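Teleop demos in sim: arm drifts when I let go of the clutch
Posted in Remote control and teaching

Kokov
I am recording demos of a cabinet task in simulation by remote control. After 17 good runs the arm started creeping whenever I release the clutch button. Control loop is 30 Hz. The start pose is below.

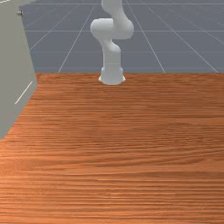
Start pose, arm folded, table clear.

Is this a gain problem or an input problem?

Margaritis
Input, most likely. Log the raw stick values with your hands off. If they are not zero, add a dead band. Also store the arm pose at clutch release and hold that - do not keep integrating the last command.

Brunolov
Had the same thing, restarting fixed it.

Nerley
Check the timestamps too. My commands arrived 3 steps late and it looked just like drift. Drop the affected demos before training.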